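The grippers came to our end of the building in March, and I have been wanting to write about it ever since. I work at Plevetti, out at the Grolldale site, where we do cleaning and finishing for rental apartments and holiday homes. It isn't glamorous work. It's a lot of cloths, a lot of cupboard doors and a lot of folding throws so they look like someone with taste lives there. I have done it long enough that my hands get on with it while I think about lunch.

So when we heard that automation was coming, the break room went quiet for a bit. Then everybody talked at once! Were the robots going to do the rooms? Were we going to be watching them do the rooms? The answer, at least for now, is that we are teaching them. Two of us per shift put down the usual gear, pick up a hand-held gripper and do the same jobs through it: pick up a cloth, wipe a door, put the cloth down, straighten a blanket. The recordings go to the Zelenák team, who use them to train the arms that will end up in the laundry and prep area at Trakow.

I was bad at it. Really bad! You have two fingers where you used to have ten, and a soft cloth does whatever it likes. My first afternoon I dropped it more often than I held it. But then something clicks, and you start to notice how you do things – that you pinch a cloth near the middle if you want it to hang, or catch an edge if you want to spread it. I had never put that into words before, and now I get asked about it by engineers who write down what I say.

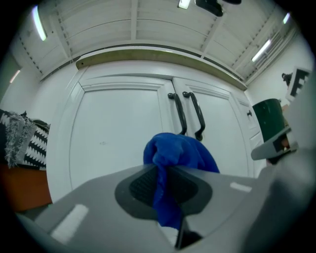
Blue cloth in the gripper, in front of the white cabinets.

The practice room has turned into my favorite place on the site. We reached 162 recordings of cloth work before anyone suggested moving on to something else, and I was a little sad to move on.

What has changed for us? The shifts, for one. Gripper time is limited to 2 hours a stretch, and I'm glad of it, as your wrist lets you know when you've had enough. The talk has changed too. We used to compare sore knees and bad parking, and now people argue over the best way to grab a fringe (from underneath, and I will not be moved on this). A couple of folks don't care for it and have stayed on regular rounds, and that's been fine so far.

I do still wonder what the job looks like once the arms at Trakow can manage a whole basket on their own. We've been told the prep work goes first and the rooms stay with us, and I'd like to see that on paper. But I'd rather be in the room while it's being worked out, and I'm having more fun at work than I've had in years. Next up is pillowcases – wish me luck!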